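Heltine Brings Robot Help to the Server Floor at Hudau, and Keeps the Whole Crew

HUDAU — Heltine, the data hall operator that has called Hudau home for 15 years, is happy to share that robot arms will begin taking on drive handling at its main site this November, and that every member of the hardware crew will be staying on to work alongside them.

If you have never spent a night shift in a data hall, you may not know how much of it comes down to small, fiddly work with your hands. A drive fails, somebody walks out to the rack with a cart, finds the right bay, swaps the drive, writes it up and walks back — and then, quite often, does it all over again before the coffee is finished. Across the site there are 1000 server units to look after, and the crew has been doing it this way since the doors opened.

"I love this work, I really do, but my knees don't love the bottom of a rack anymore," said Aurora Magalhães, who leads the hardware crew and started out on nights herself. "What I want is for my people to spend their time figuring out why something failed, and to go home without a sore back. If an arm can do the reaching and the pulling, well, it's welcome to it!"

The new setup, called Drestik, was put together with Paiva, an automation shop just down the road whose engineers spent a good part of the summer shadowing the crew and asking a great many questions. The motions are worked out in simulation first, and crew members review each one and can send it back before it goes anywhere near a live rack. Several of their suggestions, including a slower approach to the drive bays, have already made it into the plan.

Everyone on the crew will get 30 hours of paid training, scheduled during regular shifts so that no one has to give up an evening or find a sitter. Three technicians will move into new lead roles, with a raise to match, and those jobs were offered inside the crew before anyone else heard about them. Overnight shifts will still be staffed by people, and a technician will always have the final say on whether a drive comes out.

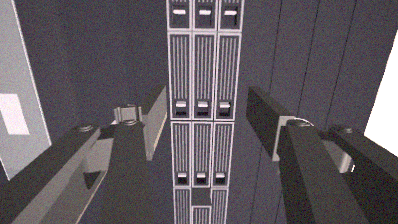
Simulated views from the Drestik work, with the gripper at the equipment.
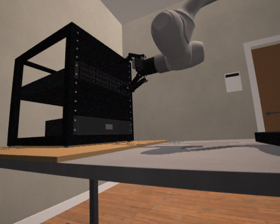 Will anyone at Heltine lose hours because of the robot arms?

Hours stay the same for the whole hardware crew, and so does base pay. Time that used to go to routine swaps will go to training, troubleshooting and the repair bench, which has had a backlog for longer than any of us would care to admit.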